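How to give feedback to someone who used to be your equal

If you have just been made team leader over the people you were eating your sandwiches with last month, congratulations, and I hope somebody bought you a cake. You will probably have noticed by now that the odd bit is how to tell a friend that their report was late, or muddled, or that they were short with a customer, when a few weeks ago you would have rolled your eyes together and gone for a coffee.

I was promoted over my own team at Tavirine one October, and I made a proper mess of the first few months. I dodged every awkward conversation until I was cross, and then I had them all at once (in a corridor, in one memorable case). What follows is the way I do it now, and the way I teach it to new leaders. It takes a little preparation the first few times and then it becomes something you do without much fuss.

Step 1. Have the general conversation before you need the particular one

Do this in your first fortnight if you can. Sit down with each person separately and talk about how the two of you are going to work. You don't need a script, but I usually say something close to this:

"I know this is a bit strange for both of us. I'd like us to stay on good terms, and part of my job now is to tell you when something isn't right. How would you like me to do that?"

Then be quiet and let them answer. Some people want to hear it straight away, some want it in writing first so they can be annoyed in private, and one lovely man I worked with asked only that I never did it before nine in the morning. Write down what they tell you. When the day comes you'll be glad of it, and they'll remember that they were asked.

If you have already been in the job for half a year and skipped this, do it anyway. It feels a bit late and a bit silly, and it still helps.

Step 2. Write one sentence about what happened

Before you speak to anyone, put the problem down in one plain sentence. It should say what was done, or wasn't, and when. "The Buron figures came in two days after we'd agreed" is fine. "You've been careless lately" is no good at all, and neither is anything with "always" or "attitude" in it.

If you can't manage the sentence, wait. Quite often I sit down to write mine and find that what I really have is a mood, or something a third person told me over lunch, and I have nothing to say to anyone until I have looked into it myself.
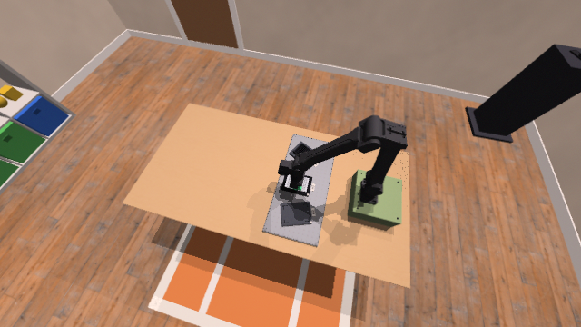
Once you have your sentence, add a second one about what it led to. Who had to stay late? What did the customer have to do twice? Keep this modest. The temptation is to make the consequences sound grand so that you feel justified in raising the matter, and your old friend will see through that in a moment, having known you when you were late with your own figures.

Step 3. Choose the time and the place

Soon is better than perfect. I try for the same day or the next, and I avoid the last half hour before anyone goes home, when they will only carry it back with them and chew on it over their tea.

As for where, somewhere with a door. Please don't use the café where the two of you always used to go. I did this with Leszek Brzozowska, whom I had sat beside for years, thinking it would make things gentler, and he told me afterwards that he'd walked in expecting a gossip and felt ambushed. He was right, too. We use a meeting room for that sort of thing now and keep the café for gossip.

Tell them what it's about when you ask for the time. "Have you got ten minutes at two o'clock? I'd like to talk about the Buron figures." A bare "can we have a word?" will spoil a person's whole morning.

Step 4. Say it early and say it once

Get to your sentence within the first minute. All that chat about the weather and the children is for your comfort, and the other person is sitting there waiting for it to stop.

Say your two sentences, then ask what happened from their side. Mean it as a question. I once had a very stern little speech ready for someone on the Milico account, and her first reply was that I had sent her the wrong version of the brief. I went and looked and I had. That was a humbling afternoon, and would have been a good deal worse if I'd given the whole speech.

A few things I would leave out:

Your own feelings about being the manager. Save those for somebody outside the team.
Comparisons with other people in the team, even flattering ones.
Anything older than a month, unless it's the same thing happening again.
The compliment you thought up specially to soften it. If the praise is true, give it on another day when it can be enjoyed.

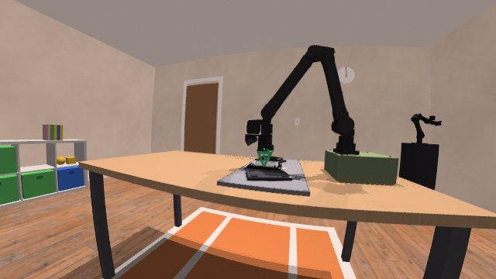

Now and then there will be a silence. Let it be there. I am a talker, as you may have gathered, and I have had to learn to put my hand round a mug and count slowly in my head, because whatever I say to fill the gap tends to take back half of what I've just said.

Step 5. Agree on something small

Finish with one thing that will be different, and ask them to suggest it. People stick to their own ideas far better than to mine. It might be a note to you the day before if the figures are going to slip, or a second pair of eyes on anything that goes to Chu. Then agree when you'll look at it again, and put it in both diaries there and then.

Write a short note to yourself afterwards with the date and what was agreed. It needn't be longer than 100 words. If the matter ever becomes formal you'll need more than that, and you should speak to your HR people well before it gets there.

Step 6. Go back to normal

Say good morning the next day. Ask about the allotment. New leaders often go a bit stiff after their first difficult conversation, and the other person takes the stiffness as the real punishment. Equally, don't turn up with biscuits and twice your usual cheeriness — they'll wonder what else is coming.

When the date in the diary comes round, keep it, even if everything has been going beautifully. Five minutes is plenty. Tell them what you have noticed, and if it's better, say so as plainly as you said the other thing.

If it goes badly

Sometimes it will. Somebody cries, or goes silent, or says "you've changed" (I have had that one more than once, and it stings every time). You can stop and carry on tomorrow. Say, "Let's leave it there for today and pick it up in the morning," and then do pick it up in the morning.

You may also find that a friendship cools for a while. Mine with Leszek did, for most of a winter, and we got it back slowly, mainly through arguing about football.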